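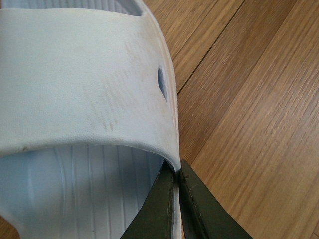 Care > Footwear > Molded slides and clogs

Cleaning white molded slides

Textured white slides hold dirt in two places: the pebbled surface of the strap and the grooves of the footbed. Wiping with a cloth only cleans the high points. Use a brush.

You need a basin, dish soap, baking soda, a soft nailbrush and an old toothbrush. A melamine sponge is optional.

1. Knock off dry grit outdoors. Rinse under lukewarm water, top and underside.
2. Soak in soapy water for 17 minutes. Slides float, so put a plate on top.
3. Scrub the strap with the nailbrush in small circles. Straight strokes skip over the dimples.
4. For brown scuffs that remain, mix baking soda and water to a thick paste, spread it on, leave it for 7 minutes and work it with the toothbrush.
5. Brush the footbed along the ribs, including the part under the strap. Push the toothbrush in from the toe end as well as the heel end.
6. Clear vent holes and slots with a damp cotton swab. Dried paste left in a hole shows up later as white dust on socks.
7. Rinse until the water runs clear. Dry in the shade, strap side up.

The melamine sponge is a mild abrasive. It takes off scuffs quickly but dulls a glossy strap, so test it on the inner side first.

Avoid chlorine bleach, which can yellow some foams. Keep slides off radiators and out of the dryer – molded foam can shrink with heat, and a shrunken pair does not recover. Acetone will soften many plastics and should not be used at all.

A mark that survives two rounds of paste is probably a stain in the material. Further scrubbing only wears down the texture.

Comments (3)

plesby_mom: Does this work on colored ones? Mine are navy.

Joscha Janssen: Yes, but skip the melamine sponge on dark colors. It leaves a pale patch.

R.H.: Toothpaste did the same job as the paste for me, just harder to rinse out of the grooves.

Contact | © Selluvier Household Notes | Back to top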